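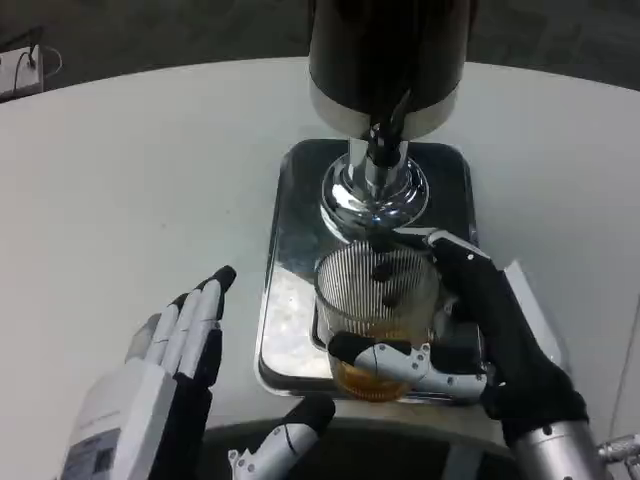
Writing the House Rules for Two-Handed Robots

Search this site Enter keywords Go

Resources > Safe Work > Interviews

August 2, 2021

Juwita Chong has spent most of her working life writing procedures other people have to follow. She started in food plants, moved to packaging lines, and in January took on the job of writing the bench rules for humanoid robots at Medrano, where the machines are being taught kitchen and serving tasks. The document she came up with is called the Istau rules, after the room it was first written for. It has 21 rules and fits on both sides of one sheet.

"The first version was much longer," she says. "I gave it to the operators and asked them to mark anything they hadn't read to the end. I got a lot of marks back."

The rules cover work at a table with a robot that has two arms and jointed hands. They leave out mobile work, lifting from the floor and anything with a flame. Chong says those need their own sheets, and she would like to see more bench hours before she writes them.

She begins with the table. Rule 1 says that only the items named in the task sheet go on it. Pens, phones and spare parts live on a shelf behind the operator. "If there's a screwdriver lying there, the person running the robot is thinking about the screwdriver," she says. "Take it away and they can think about the glass."

Glass is a subject she returns to often. When she arrived, operators practised with plastic cups and switched to glassware only when a visitor was coming. She turned that around. Under the current rules a new grip is tried first on an empty plastic tumbler, then on an empty glass one, and liquid comes in last, in a small amount.

"People want to fill it up so it looks like a proper drink," she says. "I tell them a splash is enough. You learn the same thing about the tilt and the tap, and there's less to wipe off the wrist if it goes wrong."

Wrists and hands get a section of their own. Before each session the operator looks over the fingertips, the small screws at the joints and the cable at the wrist. A fingertip with a split in the rubber is replaced before any glass is handled. Chong wanted this done by touch as well as by eye, with the power off, and that took some arguing.

"One fellow told me he could see perfectly well from where he sat," she says. "I asked him to come and run his thumb over the tips anyway. He does it every time now. I don't know if I convinced him or wore him down."

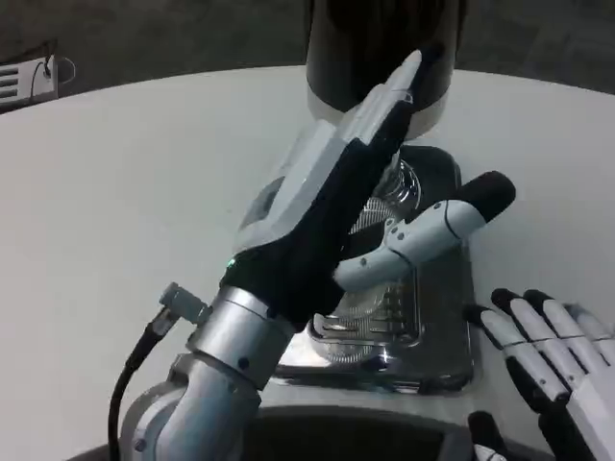

Both hands at the appliance during a bench session.

The rule that draws the most questions is number 9, on the hand that isn't holding anything. Many tasks need one hand to do the work while the other waits or steadies. The rule says the waiting hand stays open, where the operator can see it, and never passes between the working hand and the robot's body.

"An idle hand gets forgotten," Chong says. "It's the same with people, but a person feels it when they bump the counter. With these you might find out from the noise."

Appliances are treated as if they were fragile, whatever they're made of. Polished metal is allowed, although some of the operators at Viston, a partner site that adopted the sheet this year, asked for it to be banned. Shiny surfaces throw reflections of the hands back at the cameras, and they felt this made distance harder to judge. Chong went to watch, and agreed that it did.

"But kitchens are full of chrome," she says. "If we only practise on matt grey boxes, we're training for a kitchen that doesn't exist. So the rule says slow down near reflective surfaces, and check your lighting first."

Floor rules are short. Power boxes stay beyond the edge of the table, away from where the operator walks, and no lead may cross the tabletop. There must be 2 people in the room whenever the arms are powered, and either of them can call a stop without giving a reason. After a stop, the arms stay still until both agree to carry on.

Every stop is written down. The log held 445 entries when we spoke, most of them a line long. Chong reads them all, and about 3 a week lead her to pick up the phone. She is wary of using the total to judge a team.

"The minute you tell people a low number is good, they stop calling stops," she says. "I'd sooner have a fat log and a boring year."

She is less happy with the section on cleaning. It tells operators to wipe up spills straight away but says little about what to use on the coverings of the palms, and sites have gone their own way. A supplier, Zaveo, has offered to look over a new draft. Until that is settled, her advice is a damp cloth, power off, and no sprays near the joints.

The next edition is due once the cleaning section is done. Chong expects it to have the same number of rules. If one goes in, she says, another has to come out, and she already has her eye on number 14, which deals with labels on storage bins and which she admits she put in because she likes labels.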